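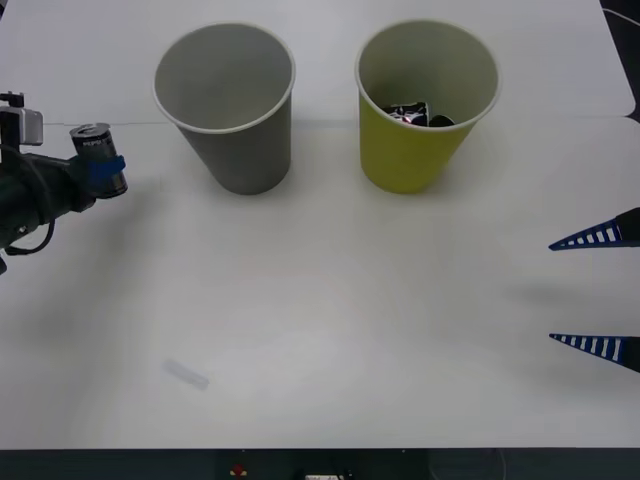
I had a go at the sorting task at the weekend with both arms under remote control, and the answer to the question about gripping is that it depends on how the can is approached. We use the same sorting layout as the rest of the Nirkard list, drinks cans to one cup and wrappers to the other. With the Pepsi can lying over on its side in the left gripper, the open end of the grey cup is no help at all, and the wrist has to come round a long way before the can can go in. The yellow cup with the crumpled wrapper in it is easier, as a wrapper doesn't mind which way up it goes.

Valquíria Fontes wrote:
> We are about to start recording at Gernemville and I would like to
> settle a few things first. Do you teach the can by holding the arm
> and moving it, or from the handsets? I tried by hand and my own
> sleeve is in half the recordings. Also, does the second arm need to
> do anything while the first one is working, or can it be left out?
> The notes from Stuten say to leave it out but they are old.
>
> One more. If a run goes badly in the middle and I recover it, do I
> keep it or throw it away?

Taking these in order.

By hand or handset: handsets, for anything with a cup in it. Moving the arm by hand is fine for teaching a few fixed points, and I still do it that way for the start position. But paper cups are light and you can't see the rim well when you are leaning over the arm. From the handset you can sit back and watch both rims. It takes longer to learn. I needed 2 afternoons before I stopped knocking the grey cup over, and I would not keep anything recorded before that.

The second arm: leave it in, open and still, at the side of the table. The Stuten notes were written for a single arm. If you record with one and later run with two, the policy has never seen the other set of fingers and may do something odd when they come into view. Just don't fiddle with the second handset while you are working the first. Small twitches get recorded as well and they are tedious to find afterwards.

Bad runs: keep the ones you recover, if the recovery is clean. Mark them in the notes column. I throw away a run if the cup falls over or if I have to reach in. Run 2706 in the shared folder is one I kept, where I came in too low and had to lift and try again. D'Souza thinks it should go. I disagree, but look at it and make up your own mind.

On the lowering itself, get the can close to upright before you are over the cup. A bit of tilt does no harm. Then come down slowly until the bottom of the can is inside the rim, and stop there for a moment before you carry on. I put in that stop on purpose – it gives a clear point in the recording where the can is in the cup and still held, and it makes the labelling much quicker.

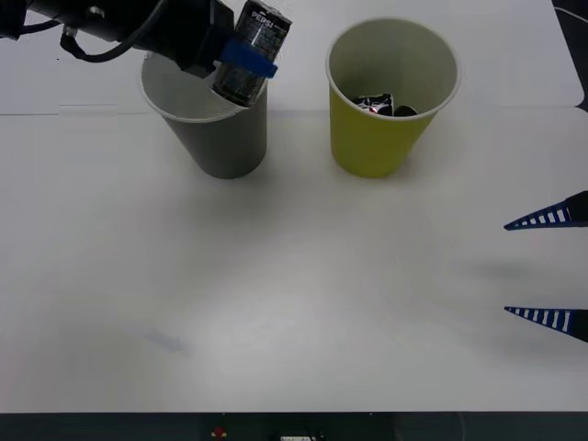
Can just inside the rim of the grey cup, gripper still closed.

Don't open the fingers at that height. Go down further, then open, then lift straight up. If you lift at an angle the finger catches the rim and brings the cup with it.

The recording rate can stay at the default. I set the pause between runs to 2000 ms, and anything shorter had me starting the next run before I had put the handset back to the middle. Take a break after every 5 runs or so as well, or your hands get sloppy and it shows.

I have the start positions in a text file if you want them. They will need shifting for your table, but the heights should be close enough to begin with.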